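Gripper test operators, paid, short term
Oltmanns, Somlow site
Start: January

We are looking for 11 people to help compare hand-held grippers for tabletop work. The job runs four weeks. You will pick up, move and put down everyday items with each gripper, following a task card, and record how each attempt went. The recordings are used to choose finger shapes and camera mounts for the next Gudura hand tool.

No background in robotics is needed. You should be comfortable standing at a table for most of a shift and repeating the same motion many times. Left-handed applicants are welcome. You need to be able to read and write short notes in English.
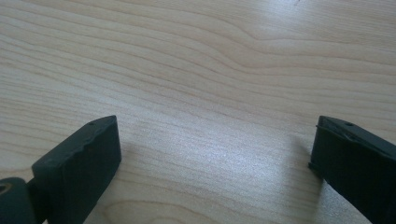 View from the camera on a hand-held gripper, fingers apart over the table.

A shift is four hours, either 8 a.m. to noon or 1 p.m. to 5 p.m. Tell us which you prefer. Each operator works with two finger sets per shift and changes them at the break. We show you how to swap fingers and check the camera view before you record anything on your own.

After each block you fill in a one-page form on grip strength, hand fatigue and how well you could judge the distance to the object. Please write down problems as they happen, including slips, loose screws and glare on the table. Bad attempts stay in the data, so do not delete them.

Training is paid at the same rate as test shifts. Parking is free behind the building, and the Zidunport bus stops at the gate.

To apply, send a short note with your availability and preferred shift to Gudrun Hellwig, test coordination. A resume is optional. If you have had a wrist or hand injury in the past year, mention it so we can talk about whether the work would suit you.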